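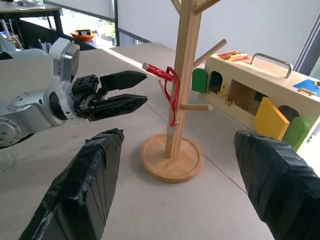
Does a person need to know how to program in order to teach a robot a household task?
Programming is not required. The person moves a pair of handheld controls, the robot's arms follow, and the recorded movements are used later to train the software that will run the robot by itself.

Doldale Lab Opens Remote-Control Teaching Program to Staff

DOLDALE, 12/22/22. The Holloway Institute has opened its robot teaching program to employees from all departments, following a trial that began in July. The trial produced 3,494 recorded demonstrations, of which 989 were accepted for training after review.

The program is directed by Lucie Turcotte and is carried out with Preltier, which supplies the control stations and the recording software. Under the agreement, the Institute keeps the recordings and Preltier may use them for testing over a period of two years.

Work at present centers on a two-armed robot and a table task involving a wooden mug tree with angled branches. A wooden toy house with colored doors and small latches also stands on the table, and operators are instructed to keep both arms clear of it when its doors are open.

"The mug tree is harder than people expect," Ms. Turcotte said. "A branch gives the operator very little room for error, and a small turn of the wrist on the control station becomes a small turn of the wrist on the robot."

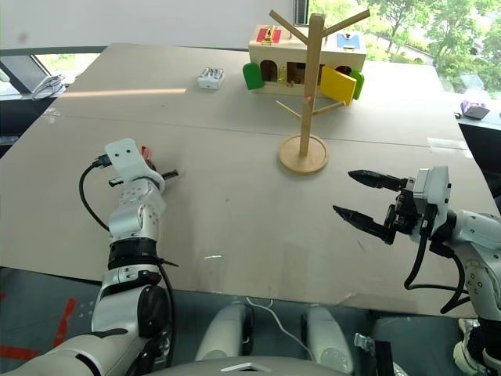

Training of Operators

New operators complete 22 hours of supervised practice before their recordings are counted. Sessions are led by Soledad Carrillo and Gwenaël Masson. The first sessions cover slow movement of one arm at a time, opening and closing the two-finger gripper, and stopping the robot. Work with both arms follows once the supervisor has signed the practice sheet.

Ms. Carrillo said the most common fault among beginners is haste. Demonstrations with sudden corrections are marked and set aside, and the operator is asked to repeat the task from the starting position. 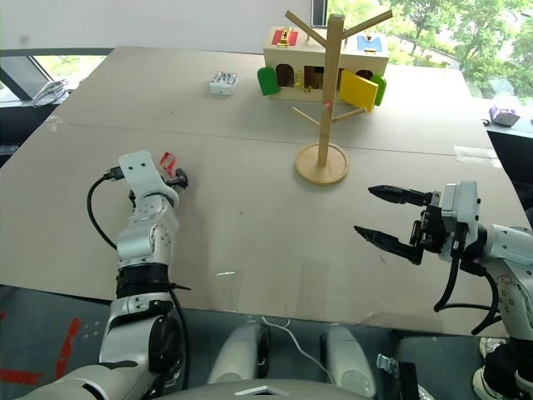
Review of Recordings

Each demonstration is checked by a second person, who may not be the operator who made it. The reviewer looks for collisions, missing sensor data, and long pauses. Melquiades Mendoza, who manages the review group, said that the acceptance rate rose after the starting position of the arms was fixed in writing in the fall.

Accepted recordings are passed to Rotis, the Institute's internal training system. A first set of results is to be presented to the department heads at their spring meeting. The Institute has not decided whether the recordings will be released to other laboratories.

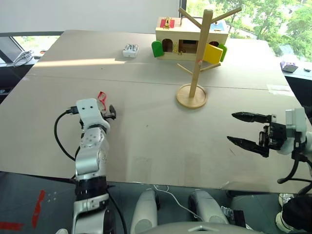
Applications

Employees who wish to take part should obtain the approval of their supervisor and submit the standard form to Dayana Ayala in the program office. Places in the first group are limited, and around 300 employees are eligible to apply. Time spent at the control station is treated as regular working time. Operators work in shifts of no more than two hours, with a break at the midpoint.

Applicants with earlier experience in remote operation should note it on the form, and may be excused from part of the practice period.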